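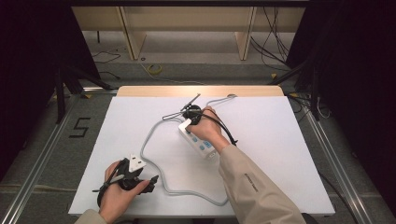 Right, I've done my betting sums for January and I need to tell someone, so you lot are getting it.

Staked 1,065 quid across the month. Got 782 back. I'll let you do the taking away, I've already done it twice and had a sit down.

Most of the damage was accas. Football accas, five and six legs, always one team letting me down in stoppage time. I know! I know.
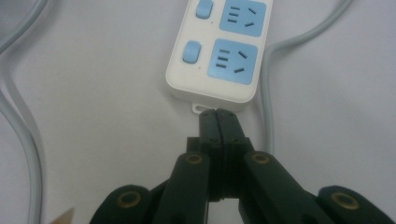 The singles weren't bad at all (horses mainly, small stakes, a couple of nice prices at the smaller meetings). If I'd stuck to those I'd be close to level.

Also I had the Fastard app pinging me with "boosts" every evening at teatime. Looked at one properly last night and the boosted price was still shorter than what Drirmont had up as standard. Cheeky – and I'd been tapping on them for weeks.

Notifications are off now. Deposit limit is set at 40 a week and Rehema has talked me into 20 for any week with no racing I fancy.

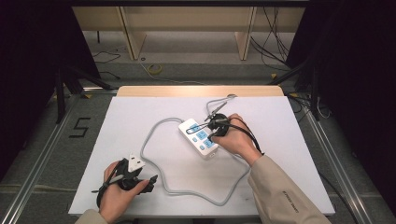 She keeps hers in a spreadsheet, one line per bet, with a column for why she backed it. I tried filling that in for my accas and wrote "felt good" eleven times.

So no accas until the spring. Might allow myself one for the cup, if the draw's kind – Tamara, please don't send me yours in the meantime, I am weak.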